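Handarbeit für Fortgeschrittene
Von der Redaktion des Vasell-Rundbriefs | März
14 Kommentare | 27 Mal geteilt

Wer je einem Kind das Schuhebinden beigebracht hat, bringt für die Arbeit in unserer Simulationsgruppe die nötige Vorbildung mit. Man macht es vor, man macht es noch einmal vor, und beim dritten Mal bemerkt man, dass man es selbst nicht besonders gut kann.
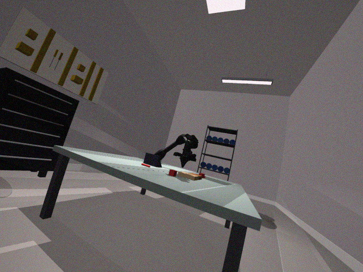

Seit Januar führen wir in Vorkcombe einen simulierten Arm per Fernsteuerung durch Greifaufgaben, damit er sie später allein erledigt. So steht es jedenfalls im Antrag. Bis heute sind 3.731 Vorführungen gespeichert, und wer sie am Stück ansieht, lernt vor allem etwas über die Leute am Steuergerät. Es gibt die Zögerlichen, die über jedem Würfel erst einmal innehalten, als wollten sie ihn um Erlaubnis bitten. Es gibt die Schwungvollen, bei denen die Physik-Engine gelegentlich kapituliert und ein Klotz durch die Tischplatte verschwindet. Und es gibt den Verfasser dieser Zeilen, dessen Aufnahmen intern unter »Sonstiges« laufen.

Geübt wird derzeit mit zwei kleinen roten Würfeln und einem flachen Holzklotz. Das klingt nach Krabbelgruppe und ist in der Ausführung ungefähr so beschaulich wie Rückwärtseinparken mit Anhänger. Man sieht den Greifer auf dem Bildschirm, man hat den Controller in der Hand, und zwischen beidem liegt eine Verzögerung, die klein genug ist, um sie zu leugnen, und groß genug, um danebenzugreifen. Tiefe schätzt man nach Gefühl. Die Schatten helfen ein wenig, sofern man daran denkt, hinzusehen.

Der Raum drumherum ist mit Regal, Schubladenschrank und Werkzeugwand ausgestattet, alles gerechnet, alles staubfrei. Auf dem Regal liegen dunkelblaue Kugeln, nach denen in den letzten Wochen mehrere Neulinge gefragt haben. Nein, die gehören nicht zur Aufgabe. Bitte nicht hingreifen. Der Arm käme ohnehin nicht weit, er sitzt auf dem Tisch fest.

Zum Verfahren, weil danach immer wieder gefragt wird: Eine Vorführung dauert im Schnitt 20 Sekunden. Davor wird die Lage der Würfel neu ausgewürfelt (das Wort stammt von den Kollegen, die Redaktion distanziert sich), danach entscheidet man per Tastendruck, ob die Aufnahme taugt. Diese Taste wird zu selten gedrückt, wenn sie »Verwerfen« heißt. Wer den Klotz erst umstößt, dann flucht und ihn anschließend doch noch an die richtige Stelle schiebt, hat die Aufgabe streng genommen gelöst. Der Arm lernt dann allerdings auch das Umstoßen. Das Fluchen bleibt uns erspart, es gibt keine Tonspur.

Neu ist seit diesem Monat das Steuerprogramm von Paquette, das die Handbewegungen glättet. Die einen finden, es fühle sich an wie Autofahren auf frischem Asphalt, die anderen wie Autofahren auf Glatteis. Beide Lager haben ihre Meinung ausführlich im Forum hinterlegt. Wer lieber beim alten Gavon-Controller bleibt, kann das bis zum Sommer tun, muss aber in der Maske das richtige Gerät auswählen. Im Februar waren fast 12 Prozent der Aufnahmen falsch zugeordnet, was beim Training für eine gewisse Unruhe im Handgelenk gesorgt hat.

Freie Zeiten gibt es vor allem vor 9 Uhr, was niemanden überraschen wird. Eine Einweisung dauert eine halbe Stunde, Kaffee steht bereit, Vorkenntnisse in Videospielen schaden weniger, als man uns anfangs erzählt hat. Anmeldung über die Liste am Schwarzen Brett oder per Mail an die Simulationsgruppe. Bitte die Controller nach Gebrauch wieder ans Ladekabel hängen.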